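Gromside Household Words

Version 2, updated in March

Gromside is a list of household words in Persian and Portuguese, with a short English meaning for each word. It has 4,000 entries. I started it with Zuleica Bittencourt when we both were teaching evening classes and could not find a list that has the words of a normal home, such as pillowcase, drain or clothespin.

The words come from our class notes and from letters that students allowed us to use. Parvaneh Ahmadpour checked the Persian spelling. Where two spellings are common, we keep both, and the first one is the one she prefers.
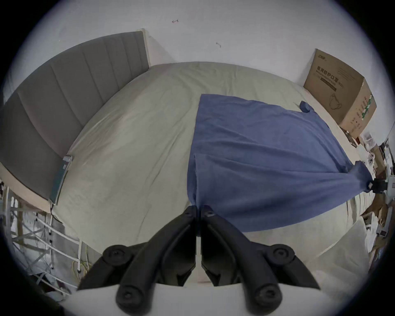

Each line of the file has four fields: the Persian word, the Portuguese word, the English meaning and the room. The fields are separated by tabs. Please open the file as UTF-8, otherwise the Persian letters will be broken.

Known problems: the kitchen part is much longer than the others. Portuguese words are from Brazil, and a reader in Portugal will find some of them strange. Plural forms are missing in 3,000 entries.

You may use the list for teaching and for study without asking. If you print it, please mention the name Gromside. Corrections can be sent to Farhad Farahani, who keeps the main copy.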